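Getting a Kitchen Ready Between Tenants

October 2019

A rental kitchen takes more wear than any other room in the house, and the gap between one tenant leaving and the next one arriving is usually short. These notes come from turning over a few small properties in and near Sornholm, mostly older houses with a few flats above shops. None of the jobs needs a contractor. Set aside two full days for an average kitchen, three if the oven has been neglected.

Start with the paperwork

Before you clean anything, walk through with the move-in checklist and write down the condition of every surface, drawer and appliance. Date it and take pictures. If you plan to charge something against the deposit, you need the record from before you touched it. Rules on deposits differ from state to state, including how many days you have to return one, so look yours up.

Keep the receipts in one envelope per property. On one 1,776-square-foot house we lost a receipt for a faucet and ended up paying for it ourselves.

Empty everything first

Pull out every drawer and take down every shelf that lifts out. Tenants leave things at the back: batteries, takeout menus, keys. Put anything that might be wanted in a labeled box and hold on to it for as long as your lease says.

Vacuum the drawer boxes and cabinet floors before any water goes near them. Crumbs turn to paste once they are damp and then you have two jobs. Use the crevice tool in the corners and along the runners. Wipe down with warm water and a little dish soap, dry with an old towel, and leave the doors open overnight.

Old shelf liner should come out even if it looks fine. If the glue stays behind, warm it with a hair dryer and scrape with a plastic card. A metal scraper will mark a painted shelf.

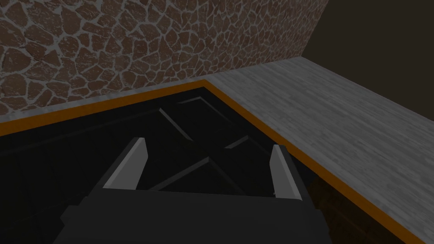 One reader wrote in to say that she leaves the liner in place between short lets and only changes it once a year, usually in July, and that no tenant has ever mentioned it. She does replace it under the sink every time. That seems a fair compromise if the lets are a few weeks long. For a twelve-month lease I would still change the lot.

Sinks and drains

Fill the sink to the overflow, let it go all at once, and look underneath with a flashlight while it drains. A slow leak at the trap often shows up only with a full sink behind it. Run a dry paper towel around each joint. If it comes away wet, tighten the slip nut by hand and test again before you reach for a wrench.

For smells, take the trap off and clean it over a bucket. Pouring things down the drain tends to move the problem along by a foot or two. We used Vuvevero drain powder for a while and it did no harm, but a bottle brush does the job in less time.

Re-caulk behind the sink if there is any black in the old bead. Cut it out completely, wipe the gap with rubbing alcohol, let it dry and run one thin line. Keep the faucet off for a full day.

Countertops

Most marks on a laminate top will lift with baking soda and a damp cloth. Leave the paste on for ten minutes and wipe it off without scrubbing.

Butcher block can be sanded back. Begin with 80 grit only if there are burns or deep knife marks, and move up through the finer papers until it feels smooth to the palm. Oil it twice, with a night in between. Work right up to the wall with a sanding block, as the strip at the back is where water sits

and where the wood goes gray first. 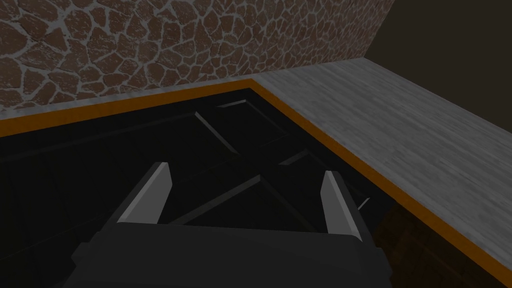
Wipe off any oil that has not soaked in after half an hour or it will stay tacky. Oily rags should be laid out flat outdoors to dry, never balled up and left in a bucket – they can catch fire by themselves.

For stone, use a cleaner with a neutral pH and no vinegar. A chipped edge can be filled with a clear epoxy kit. We bought ours from Balogun Hardware and one kit has done four kitchens.

The refrigerator

Switch it off the night before and prop the doors open. Put towels down. Take out the bins and shelves and let glass come up to room temperature before it goes into warm water, otherwise it may crack.

While those soak, do the door gasket. Dip an old toothbrush in soapy water and work along each fold. To check the seal afterward, close the door on a dollar bill and pull. It should drag. If it slides out freely at any point, try warming the gasket with a hair dryer and pressing it back into shape. New gaskets are easy to fit on most models.

Take everything off the outside as well, including magnets and the shopping list from two tenants ago. Clean the whole door in one go, then dry it from the top down with a microfiber cloth. Dark finishes need a second dry cloth.

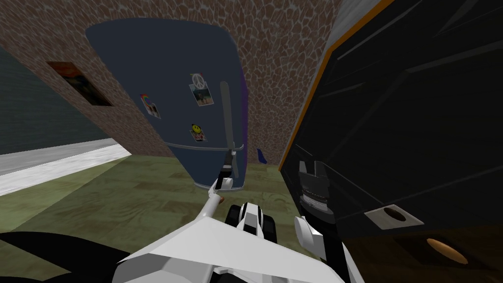 Dark blue refrigerator with magnets on the door.

Pull the unit out if you can do it without tearing the floor. A sheet of hardboard under the front feet helps. Unplug it and vacuum the coils with the brush attachment, then sweep and mop the space behind. Write the model number on a piece of tape and keep it with the house file.

Oven and range hood

Start the oven early on the first day, it needs the most waiting. Racks can soak in the bathtub on an old towel with dishwasher detergent. Spread baking soda paste inside, leave it overnight and keep it off the heating elements.

Hood filters go in very hot water with dish soap. If the mesh is torn, replace it. A tenant once asked us to look at a hood that had stopped pulling, and a repair firm quoted $689 for a new unit. The filter was solid with grease. We fitted an Ekis one from the hardware store and that hood is still running.

Walls

Wash before you paint, always. Grease near the stove will come through two coats. Sugar soap or a degreaser diluted as the label says, then clean water.

Textured walls take longer. On brick or stone, brush off the dust with a soft dry brush first, working from the ceiling down. Then use a damp sponge a small area at a time and change the water often. Go easy on the joints if the mortar is soft. A stone-effect wallpaper or panel should only be wiped with a cloth that has been wrung out well, and try it on a corner first.

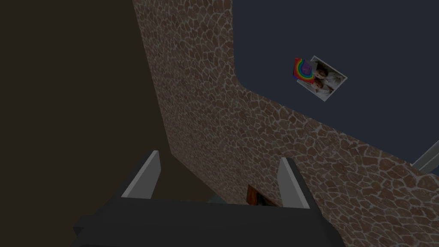

Wall with a stone texture.

If you do paint, keep to one color across all your properties and write the name and finish on the lid. Semi-gloss near the sink and stove, satin everywhere else.

Last checks

Test the smoke alarm and put in a new battery. Press the test button on each outlet near the sink. Run the dishwasher empty on its hottest cycle and check the floor in front of it. Tighten every cabinet handle with a screwdriver by hand.

Budget for the small stuff as well. Across all our places we set aside $2,000 a year for kitchen turnovers and it usually covers caulk, filters, paint and one appliance part.

Leave the appliance manuals in the drawer nearest the stove, along with a note saying where the water shutoff is.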